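I finally sat down with my brokerage statement in February (with a big mug of tea and a bag of pretzels, so I was ready for anything!) and found that my little account had slipped to $1,951. It stung a bit, I'll admit. Most of the drop came from Preltov, which I bought mainly on my friend Youssra's enthusiasm and a very cheerful earnings call.

I own 42 shares of it, and for a good while that evening I had my finger hovering over the sell button.

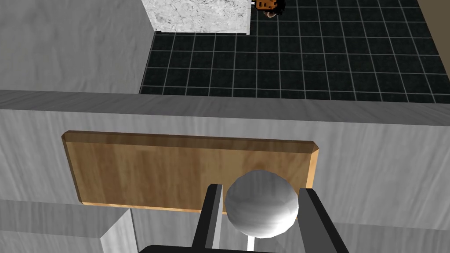
*A white ball between two gripper fingers, computer-rendered.*

In the end I left Preltov alone and moved some $100 out of my spending money into the boring index fund, the one I never check. Karim thinks I should sell the lot before the next report, and he may well be right, but he also held Laltis for two years and still won't discuss it at dinner. I'll look again after the spring numbers come out, and Youssra is bringing the pretzels.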